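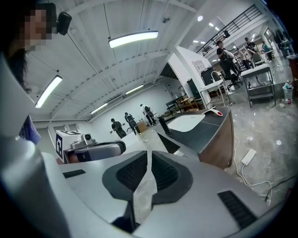 Forty jars, forty lids, and a robot that still can't do the forty-first

Sunday, March 2, 2025

The pitch from Karnudness goes down easily. You don't program the robot, you show it. Pick up a hand-held gripper, do the chore yourself, and let the software learn from what you did. Anyone can teach, the company says, and the labour is cheap.

I spent a day at its Belwood site, and I came away doubting the second half of that sentence more than the first.

Teaching is easy enough. I squeezed the handle and put a lid on a jar, badly, then less badly. Then I did it again. An operator there is expected to record 720 demonstrations a week, and the lid job alone was budgeted at 1,000. When that wasn't enough, the budget went to 2,000. What the robot got for it was one kind of jar, on one height of bench, under one set of lights.

Karnudness calls this a data problem. More rooms, more hands, more jars. Perhaps. But a factory that has to be shown every new lid hasn't got rid of its skilled workers. It has given them a stranger tool and a duller shift.

The rival camp, at Torkasside, steers a real arm by remote control. Its people argue that the hand-held method flatters the machine, as a human wrist can get into corners a robot's can't. They have a point. Their own method is painfully slow, though, and on the afternoon I tried it I needed 5 attempts to fold a tea towel.

Both firms talk about a system named Dobre, a shared model meant to soak up everyone's demonstrations and generalize from them. It was due in August. I asked each of them for its failure rate on objects it had never been shown, and neither would give me one. Until somebody does, I'd hold off on buying.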